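Cutting board gone dry and a bit fuzzy, can I save it?

Posted in Kitchen & Home – 28th December

plarar_kitchen
Got a wood cutting board, use it every day for bread, onions, whatever. Had it a couple years. Lately the top feels rough after I wash it, kind of fuzzy, and the color has gone dull in the middle. Also smells like onion no matter what. It has never been in the dishwasher (ok maybe once). No cracks that I can find but it does rock a tiny bit on the counter now, one corner.

Things I want to know. Can I sand it or will that wreck it? What oil – I have olive oil and a bottle of something called Collidine Block Oil my sister in law gave me, label says food safe. And is the rocking fixable or do I need a new one. It was a wedding gift so I'd like to keep it.

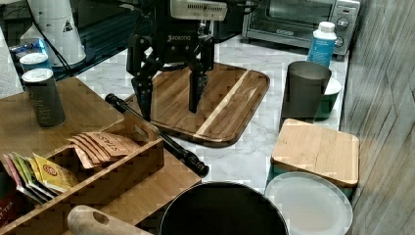

The board on my counter

Don't want to spend a lot. Hardware store near me is Caston and they have the basics. Thanks in advance, sorry if this has been asked a million times.

Viewed 2157 times

adeleke_woodshop
Marked as helpful by 181 people

Yes you can sand it. Solid wood, sand away. Fuzz is just the grain standing up from getting wet over and over, very normal.

What I do:

Wash it, dry it standing on edge overnight. Not flat. Flat is probably why yours rocks – one side dries, the other stays damp and it cups.

Sand with 120, along the grain. If the strips run differnt ways just go with the longest ones and be light about it. Then 220. Wipe with a damp cloth, let it dry, the fuzz comes back up, hit it with 220 again. People skip that part and then write in that it's still fuzzy.

For the onion smell, coarse salt and half a lemon, scrub, leave it ten minutes, rinse. Do this before the sanding. Baking soda paste works too.

Oil: NOT olive oil. Goes rancid, smells worse than onion. If the other bottle is plain mineral oil or mineral oil and beeswax you're fine, read the back. Put on way more than you think, leave overnight, wipe off what's left. Do that 2 times the first week, then once a month or when it looks pale.

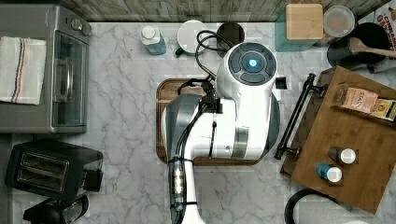
Marble-look counter, wood board. Clear the space first, oil gets on everything

Marble stains from oil btw. If your counter is real stone put a trash bag down or do it in the sink. Ask me how I know.

Rocking: lay it cupped side down on a damp towel for a few hours, then stand it up to dry. Sometimes it pulls back flat. If not, four little rubber feet from the hardware store and forget about it. You lose the second side but who flips it anyway.

caston_regular
Agree with most of the above but I wouldn't bother with 120 unless there are real knife grooves. Started mine at 220 and it came out fine. Less dust. My last one I did back in February and it still looks good.

Also for onions just use a seperate cheap board. Solved it for me. Plastic, goes in the dishwasher, done.

One more thing, where you keep it. Mine used to live flat by the stove with all the other stuff and it was always a little damp underneath. Now it leans against the wall. 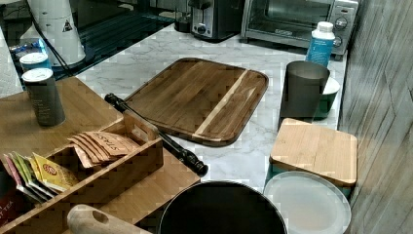 Where to keep it between uses

On edge, air on both sides. Not over the dishwasher vent, not next to the oven. If it has to stay flat on the counter, lift it on a rack at night. And wipe under it, crumbs and water hide there.

If you keep a knife steel out too, wipe it before you lay it down on the wood. The gray dust gets into fresh oil and you'll be sanding again.

plarar_kitchen
Thank you both!! Bottle says mineral oil and beeswax so I'll use that. Got 220 paper at lunch. Doing the lemon thing tonight, will report back about the corner.

Member since 2 years – 685 points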